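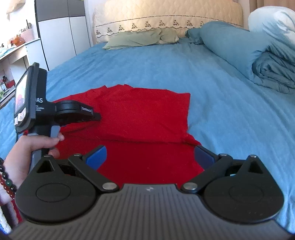 Teaching Tu to fold

The hardest thing in Kwok-wai Wu's house, from an engineering point of view, is a T-shirt. He has built a bench drill stand, a heated propagator and a door that lets the cat in and keeps the neighbour's cat out. All of them worked within a weekend or two. The T-shirt has taken since March.

Wu wants a robot arm to pick up a shirt from a bed, flatten it and fold it. The arm is called Tu and lives at Storna, the shared workshop where he rents a shelf and a share of the big bench. It came second-hand through Hostico, a dealer in old factory equipment, with a missing cover and no manual. It can lift a bag of sugar all day. Ask it to pick up the hem of a shirt and it closes on nothing, or takes hold of the shirt and the sheet together and drags both towards itself.

"A block has a shape," Wu says. "You can tell the arm where the corner is. A shirt has a different shape every time you put it down, and then you touch it and it has another one."

His answer has been to leave the arm where it is and do most of the work at home, by hand. The project, which he calls Lernine, starts with a person holding a gripper and using it as if it were the end of a robot's arm. You squeeze, the fingers close, you lift and turn and let go. The movement is recorded along with the view from above the fingers. Do that often enough, with enough variety, and there is something for the software to learn from. The arm never needs to be in the room.

For cloth, that room is a bedroom. Storna has a good flat bench, and Wu used it for his first recordings, but shirts don't behave on a bench the way they do on a bed. A mattress gives when you press it. A sheet has creases of its own, and they catch a fingertip in much the same way as a hem does. He wanted the difficult version from the start, with pillows and bedding in the background and daylight that changes through the afternoon.

Building the hand

The mechanism is a simple one. Linkage arms turn on metal pins and carry the fingers inwards, so that the pads meet in the middle. Squeezing the trigger pulls both sides together. Most of Wu's time has gone on the last few centimetres, where the pads touch the cloth.

Hard pads were the first mistake. They closed neatly and held paper well enough, but a cotton hem slid straight out. He tried sticking sandpaper to them, which held the hem and pulled threads out of it. Soft pads were much better, though very soft ones bent back on contact and rode over the fabric without gathering any of it. He cast several lots in a kitchen measuring jug before he settled on a rubber he liked. The jug has been retired from kitchen use.

Then there was play in the joints. A loose pin hardly matters if you are picking up an orange. With a layer of cotton it matters a great deal, and one of his early builds had fingers that met slightly off centre, so that one side always arrived first and pushed the cloth away from the other. Wu reamed the holes and fitted new pins. When that didn't cure it he found that he had drawn the left arm very slightly shorter than the right, and had printed the mistake faithfully in three separate versions.

He is not proud of this, but he thinks it is worth telling people who are starting out. "Measure the part in your hand. I kept measuring the drawing, and the drawing always agreed with itself."

Weight was the next problem. A tool that feels light when you pick it up from the bench feels different after an hour of holding it out over a mattress. Wu's wrist ached, and he noticed that his movements got lower and lazier as a session went on. The recordings showed it too. In the later ones the gripper skimmed the bed and nudged the shirt before closing. He moved the heavier parts back towards the hand and now stops after an hour, with a cup of tea whether he wants one or not.

What a session looks like

He lays a garment on the bed and leaves it as it falls, or smooths it a little. Red is his favourite colour for this work, on blue bedding, and he uses it whenever he is testing a change to the hardware. The edges are easy to find in the recording afterwards, so if a grip fails he can see where the pads were in relation to the cloth. He does plan to move on to white shirts on white sheets. He has been putting it off.

The approach is slow. The fingers go down open, one either side of the bit he wants, and close as they reach the fabric. If it works, the cloth rises into a small ridge between the pads. At that point there are two ways to go wrong.
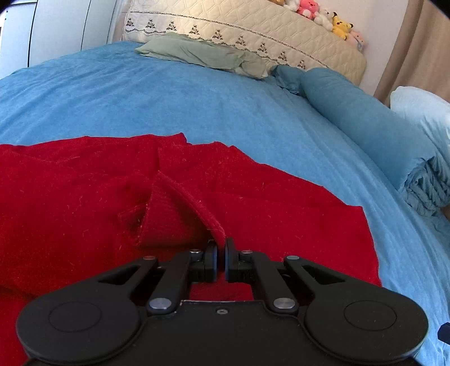
One is to lift too soon, before the pads have a proper hold, and the ridge collapses. The other is to keep pressing down, which gathers up whatever is underneath. Fleece is worse for this than a cotton sheet, as it has a pile that the pads can get hold of. Wu spent one long evening recording grips on a fleece blanket and threw most of them away.

He keeps the failures that look like honest attempts, in a separate folder. If the cloth slips and he goes back for it, the recovery is useful, and he leaves it in. The recordings he deletes are the ones where something outside the task went wrong: his sleeve in the way, the trigger sticking, the phone ringing and the gripper wandering off while he looked for it.

His target for the first round was 300 recordings. When he had reached it and gone through them all, 208 were fit to use. He had expected to lose a few dozen. Checking took longer than recording, and he now checks each batch on the same day, while he can still remember what he was trying to do.

Back at Storna

Tu has been given a gripper with the same fingers and the same pads as the hand-held one. This is the part Wu is strictest about. If he changes the pads at home he changes them on the arm as well, even when the old pair has plenty of life left. A robot that learned with one sort of fingertip and works with another will close too early or too late, and you can lose a week looking for the fault in the software.

For tests, he brings in a spare mattress topper and a sheet and lays them over the bench. Other members have got used to it. One of them, restoring a pair of dining chairs at the far end, asked him to stop shaking out the sheet while the varnish was wet.

The results so far are mixed. Tu finds an edge more often than it misses. It lifts cleanly from a cotton sheet and poorly from anything fluffy. On a good evening it managed five single folds in a row, on the same shirt, laid out by Wu in much the same place. Then he turned the shirt over so that the seam of the hem faced up, and the arm stopped above it, came down beside the sleeve and picked up the topper.

A second fold is beyond it for now. Once a shirt has been folded there are two layers at the edge, sometimes four, and the recordings have very little of that in them. Wu has started on a new set to deal with it. He is also working on holding the cloth with one hand while the other lifts, the way most of us do without thinking. That will need a second arm, and he hasn't told anyone at Storna where he intends to put it.

If you want to try something similar, his advice is to begin with a tea towel. It has four straight edges and no sleeves, and it will show up a bad pad as quickly as a shirt will. Print the linkages solid, buy decent pins, and check that both arms are the same length. Leave the jumpers until later — he has tried one, and the cuff is still caught in an old set of fingers in a drawer.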